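My newsletter has more rules than readers

October 2023

Filed under: marketing, small business, complaining

I gave up on being good at social media sometime in June. There was no big moment. I had spent most of an afternoon making a square picture with a quote on it for Mostley, the little stationery shop whose marketing I look after, and it got 9 likes. One of them was mine. Another was from Thibault Bailly, who likes everything I post within a minute and has never bought so much as a pencil.

So I went back to email. Everyone I know in marketing talks about email the way people talk about their first car, with great fondness and a lot of forgotten breakdowns. I had forgotten the breakdowns too.

The first thing I did was look at the list. Mostley had been collecting addresses in a notebook by the register for years, and somebody had typed them all into a spreadsheet, giving us 1777 names. I was thrilled. I told the owner we had an audience! Then I sent a friendly hello with a picture of some envelopes, and a great many of those addresses turned out to belong to no one at all. Handwriting is a beautiful thing, and I sell the pens for it, but I would not build a database on it.

After that I went shopping for software. I tried Billimov first, which wanted me to draw my "customer journey" with boxes and arrows before it would let me send anything. Our customer journey is that people come in for a birthday card and leave with a birthday card. I drew one box. Billimov gave me a yellow warning triangle.

Then I tried Fovonura, which is simpler and which I still use. It scores your subject lines out of ten as you type them. "New notebooks are in" scored a 6. "You won't believe these notebooks" scored a 9. I sent the first one, partly out of pride, and partly because I have met our customers and they would believe almost anything about a notebook.

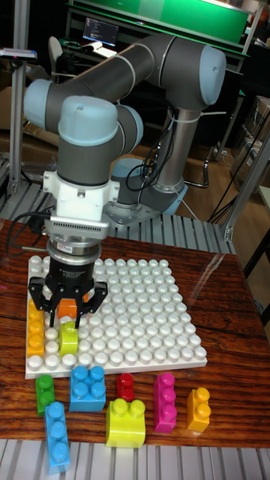 Robotic arm with a two-finger gripper.

The word everyone uses for the next part is automation. You write a series of messages once, and the software sends them out to each new subscriber on a schedule, forever, while you sleep or do the accounts. I wrote seven of them in one weekend. By the fifth I was explaining the history of the paper clip. By the seventh I was saying goodbye, quite emotionally, to people who had only signed up for ten percent off.

What I learned, after watching the numbers far more often than is healthy, is that people open the first one and they open the one with the discount in it. The rest they leave alone. I cut the series to three and took out the paper clip, and the replies started coming in. Real replies, from people asking whether we still had the green ink, or whether we could hold a planner until payday. I had set up the account so that replies went to an address I never checked. I found up to six weeks' worth of them sitting there, including one from a lady who wanted to order place cards for a wedding that had since taken place. I wrote her a long apology. She wrote back that they had used folded napkins and it was fine.

Thibault, who does the same sort of work for Besnard, a bakery across town, sends his newsletter with no pictures and no buttons. He writes what's in the oven and what time they close. I teased him about it for a year – it looks like a note you'd leave for a roommate – and then he showed me how many people read it. I have stopped teasing him.

My current rules are as follows. One email every two weeks. One thing in it. A subject line that says what the thing is. Reply address goes to a person, and the person is me. I also promised the owner I'd stop using the word "audience" in the shop, as it was making the regulars nervous.

I still post the odd picture, when the window display looks good. Last week's got seven likes. Next email goes out once the calendars arrive, assuming they do, and if anyone has a decent way to get coffee off a page of handwritten addresses, the comments are open.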